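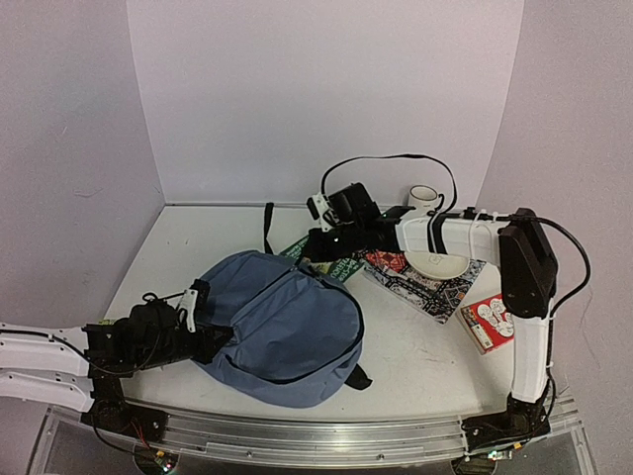

The Rindik bench is a two-armed robot workstation built in a shared workshop in Birness. It was designed by Svatopluk Jelínek, a retired instrument fitter, and assembled by members of the Macapagal workshop. The bench is used for handling trials with household goods, mainly soft items such as bags and folded cloth. The name Rindik refers both to the bench and to the set of drawings and notes kept for it.

Background

The Macapagal workshop occupies the ground floor of a former dye works and is shared by woodworkers, bicycle builders and a small electronics group. Jelínek joined the electronics group after moving to Birness and first built a single arm clamped to a woodworking bench. The clamp shifted under load, and each shift meant that the arm's stored positions had to be taught again. A second arm was added on a separate table, with the same problem, and the two could not be made to work on one object without drifting apart.

Work on the present bench began in September. The two earlier arms were taken down and rebuilt on a common support. Most of the first month went into the table and wiring, and the arms were not run together until the rail had been fixed in place.

Construction

Both arms are mounted on a single metal rail along the near edge of a white tabletop. The rail has long grooves, and the black base mount of each arm is fastened to it. A mount can be loosened and moved sideways along the rail, although the spacing has been changed only 2 times since the bench was finished.

The arms have white links and black joints. Each ends in a black gripper with narrow fingers. Cables run outside the links and are left with enough slack for the wrist to turn. Jelínek's notes give the loop at the elbow as the part most often set wrong by new builders. A loop that is too short pulls on the connector when the arm reaches across the table, and one that is too long can catch on the goods below.

The table is closed on three sides by plain panels. These were added after the first trials, when people walking past the bench changed the background seen by the cameras. The panels are left unpainted on the outside and can be lifted away for repairs. The side facing the rail stays open so that an operator can reach the table.

Power and wiring

Each arm has its own supply lead and its own small board near the base. The boards are kept apart so that one arm can be shut off while the other stays powered. In the first version a shared lead was used, and stopping one arm dropped both. The change to separate leads is recorded in the notes as revision 4.

Connectors at the base are checked before each session. The workshop's routine is to power the left arm first, send it to its rest position, and then repeat the steps with the right arm. Both are moved at low speed through their full range before any goods are placed on the table.

Handling of soft goods

Soft bags are the main subject of the Rindik notes. A rigid box keeps its shape when a finger touches it, and a gripper can be sent to a known edge. The fabric of an empty or partly filled bag folds away from the finger, and the fold may hide the zipper or strap the arm was meant to find.

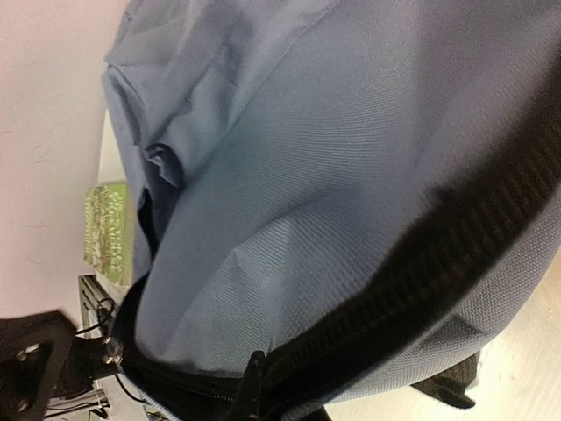 Wrist cameras were fitted to deal with this. A fixed camera gives the position of a bag on the table, but a gripper often blocks its view at the point of contact. The wrist camera is closer to the cloth and can pick up a seam or the line of a zipper. At very short range parts of its picture go out of focus, and the notes advise stopping the approach 20 millimeters above the fabric for a clear view before closing in.

The procedure for two-armed work on a bag has changed several times. In the current version one gripper holds the fabric while the other works along an edge. Both arms are brought in slowly from opposite sides, and a minimum gap between the two wrists is set in the software. Early trials without this limit led to a bent camera bracket, which was straightened in a vise and put back into use.

Other goods are usually left on the table along with the bag. The notes recommend a mixture of flat, round and thin items, as these call for different grips and give the arms less free space to move in. Books are treated as a separate case. A thick paperback can be held by its spine, while a thin cover tends to bend when pressed from one side.
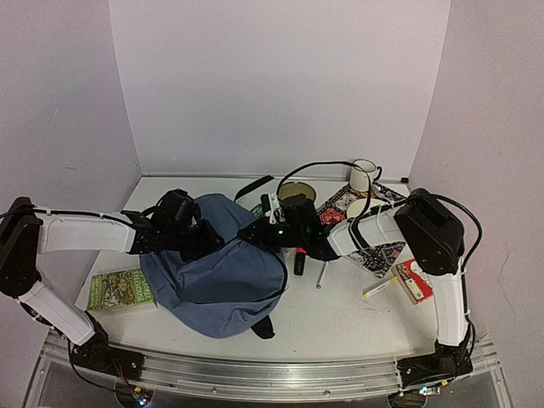
The Rindik bench with both grippers above a backpack. A pen and markers lie on the table in front of the right arm.

Operation and upkeep

Sessions are limited to 75 minutes, after which the arms are parked and the joints are left to cool. Screws on the base mounts are tightened at the end of each week of use. Finger tips wear fastest and are replaced as a pair, even when only one is damaged, to keep the grip even.

A log is kept in a bound notebook beside the bench. The entry for Tue 20 July records the replacement of the right wrist cable and a new zero position for the left elbow.

Related builds

A smaller bench based on the same drawings was started at Drorerura, a home workshop run by two former Macapagal members. It uses a shorter rail and a single arm, with space left for a second. The drawings were adapted for a kitchen-height table, and the side panels were made to fold flat.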